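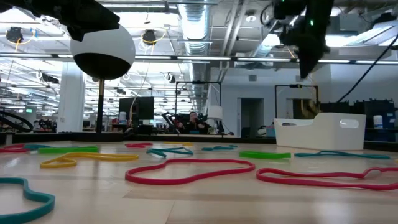 Search this site Search Go

Weekly station and tool check, Wovach Hair, both floors
Thursday, before opening
Styliani Zervas

Same form as last time, comments typed up after, sorry for the shorthand. OK = fine, FIX = do it this week, OUT = taken off the floor. If your station's on here come find me before lunch.

DRYERS AND HOT TOOLS

Cords, full length, plug to handle - FIX
Window station dryer has a nick near the plug. Not through to the wire but I don't like it. Taped a note on it. Do NOT tape the cord and carry on, that's how we got in trouble with the old one.

Dryer filters - FIX
Lint on most of them. Pull the back cap, brush out, click it back on. Front desk spare was so clogged it cut out on me in under a minute. Cleaned that one myself.

Flat irons, plates - OK
Bit of product burnt on at station by the sink. Wipe when cool with the damp cloth, no scraping with a comb tail please.

Flat irons, auto shutoff - OUT (Primach, the older one)
Left it on and walked away, it never shut off. Still on when I got back from doing the towels. It's in the office drawer, label on. Don't borrow it.

Curling wands on heat mats - FIX
Mats are there. Wands are next to the mats. Come on.

Wand settings - OK
Someone had one set at 300, which is fine for fine hair, just checking it wasn't left up high from the night before. It wasnt.

Outlets and power strips - FIX
Two dryers on one strip again, upstairs back. One each. The strip was warm to the touch.

SHAMPOO AREA

Water temp - OK
Ran each bowl, hand under before it goes near anyone. Left bowl takes a while to settle then goes hot fast. Warn the Saturday helpers.

Neck rests - FIX
The gel one has a split seam. Hair and soap get in there and it won't ever be really clean. Order new from Ng, I'll add it to the list.

Floor by bowls - FIX
Mat edge curling up by the second bowl. Almost went over on it with an armful of towels. Flip it for now, replace later.

Drain traps - OK
Emptied. More hair than usual but it's that time of year, everybody sheds a bit more coming out of summer. If a client is worried about what they're seeing in the bowl, be kind, don't guess at the cause, and say a doctor is the one to ask if it keeps up or there's a patch. We don't sell anybody a bottle over it.

COLOR BAR

Patch test cards filled in - FIX
Went through the box. Two cards with no date. A card with no date is not a patch test. Call both clients, do it over before their next color.

Gloves, all sizes - FIX
Out of small. People are wearing large and folding the cuff, drips run right down inside.

Developer caps - OK
All tight. Pradetti bottles wiped down, labels readable.

Mixing bowls - FIX
Dried color in the rim of the white ones. Soak, then brush. Not with the brush we use on clients.

Vent fan - OK
Loud but pulling. Held a tissue up to it and it stuck.

Eye wash bottle - OUT
Expired July. Threw it out. New one is on the shelf over the sink, seal on, leave the seal on.
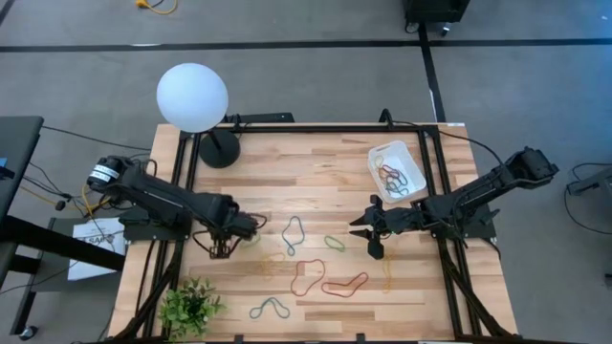 Reece Marsden: Agree on the patch cards but the dates were missing because the pen on that box has been dead for weeks. Can we get a pen on a string? Also the fan sticks a tissue fine on low, try it on high, it rattles and I think a screw has gone. I switch it off when clients complain and then we've got no air at all back there.

Right, ok. Pen on string, yes. Fan changed from OK to FIX. If it's off we don't mix, simple as that, wait or go by the back door.

COMBS, BRUSHES, CLIPS

Hair pulled from brushes before soaking - FIX
Soaking a brush full of hair does nothing. Pull first, wash, then the jar.

Disinfectant jar - FIX
Cloudy. Change every morning, and when it looks like that, right away. Timer is next to it, use it, in and straight out doesnt count.

Combs, broken teeth - OUT
Binned a handful. Run your thumb along, if it catches skin it'll catch a scalp.

Sectioning clips - OK
Springs fine. Couple of rusty ones gone.

Shears - OK
Closed and in the case. One pair left open on a tray at the end station, you know who you are.

Razors, blades - OK
Sharps box nearly full, swap it by next check.

ELASTICS AND TIES

Office rubber bands kept away from styling trays - FIX
Plain rubber bands grip the hair and snap it when they come out. Braids and updos get the coated or fabric kind only. Keep the other sort in the office.
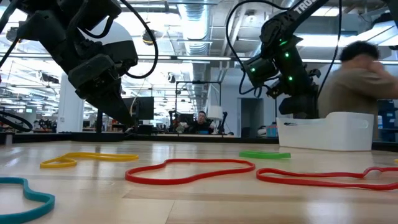
Rubber bands on a light wood tabletop.

Used ties thrown out - OK
Straight in the trash after. We don't rewash them.

Tension on tight styles - COMMENT ONLY
Not really a tool thing but putting it here. If there's bumps along the hairline or the client is wincing, it's too tight. Take it down and redo. Tell them sore the next day means loosen it, not take a pain pill. Kids especially, they won't always say.

Cutting out instead of pulling - FIX
Little snip scissors missing from upstairs tray. Need them back. Yanking an elastic out is how you lose length at the ends.

DOORS AND GENERAL

Back door clear - FIX
Boxes. Move them today.

Extinguisher - OK
Needle in the green, tag in date.

First aid box - FIX
Low on burn gel. See wands, above.

Chairs, foot pump and lock - OK
Middle one drops slow when somebody heavier sits. Holding for now, look again next week

Still open from last time: mirror light upstairs, loose hook in the coat closet

Recent
Towel storage and laundry, who does what
Hard water and blonde clients
Brush cleaning the long way
What to ask before a keratin booking
Station setup for new assistants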